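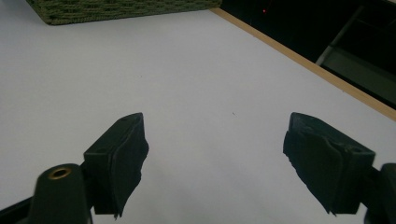

A white tabletop with the smooth, matte surface chosen for the Tosuscombe work rooms.

Tosuscombe changes over to matte white tables

The Tosuscombe study and work center has finished replacing the tables in its two ground-floor work rooms. The old glossy tops, in use since the building opened, have been taken out and matte white ones put in their place. The last delivery was signed off in February.

The order covers 138 tables, supplied by Ornorero on frames made by Hedlund. Each top is 80 centimeters deep and sits 786 millimeters above the floor, measured at the front edge with the feet screwed fully in. That is slightly higher than the tables it replaces, and the chairs have been reset to match.

Glare was the main complaint about the old furniture. The work rooms have ceiling lights in long rows, and on the glossy tops each row showed up as a bright stripe across the work area. Users moved their papers to one side to get away from it, or put down sheets of brown card. Moving the tables between the rows helped in one room but blocked the path to the side door.

"We tried the lights first," said Eilif Isaksson, who manages the rooms. "We dimmed them, and then people could not read fine print. The tops had to change."

Three finishes were tested over a working month: light gray, pale birch and matte white. The gray showed dust and eraser crumbs the least. The birch, a Vativwood sample, was well liked but was ruled out for the drawing groups, who want a neutral color under thin paper. White was selected with a low-sheen finish and no printed pattern.

Parviz Bakhtiari, who ran the trial, said the same white looked different from one end of the room to the other. "Near the windows it is plain white. Farther in, it goes a little cool. We checked that with the drawing groups before ordering, and they could work with it."

A matte surface needs different care. The spray polish used on the old tops leaves a shiny film and has been removed from the cleaning cupboards. Daily cleaning is now a damp microfiber cloth with a small amount of neutral soap, followed by a dry cloth. Pencil marks come off with a white eraser. Scouring pads and melamine sponges must not be used, as they rub the finish smooth in patches. Ink should be wiped up at once and reported if it leaves a mark.

Cutting directly on the tops is not allowed. Cutting mats are stored on the shelf by the door in each room and should be returned flat. Hot glue guns go on the metal trays.

The tables are not fixed to the floor. They can be pushed together in pairs, long side to long side, and the feet adjusted with a 13 millimeter wrench if the joint is uneven. Lift them from the frame at both ends; the top overhangs and is not meant to carry the weight of the table.

Tops are held on by screws from below and can be replaced one at a time. Spare tops are kept in the basement store. Damage should be reported to Somtochukwu Nwachukwu at the front desk, with the table number from the label under the left front corner.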